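Small Hardware: Sorting on the Bench

Residents using the shared workshop are asked to cover the table before opening any packet of nuts or rods. Plain white paper is recommended, as a dropped hex nut shows clearly against it. Rods should be stored upright in a slotted block, sorted by diameter. Drawers are labelled in grey. Paper is replaced each May and kept in rolls of 50 metres.

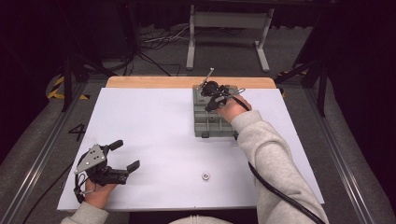 How should leftover nuts be stored?
Place them in a lidded jar by thread size, and return the jar to the Vendora cabinet.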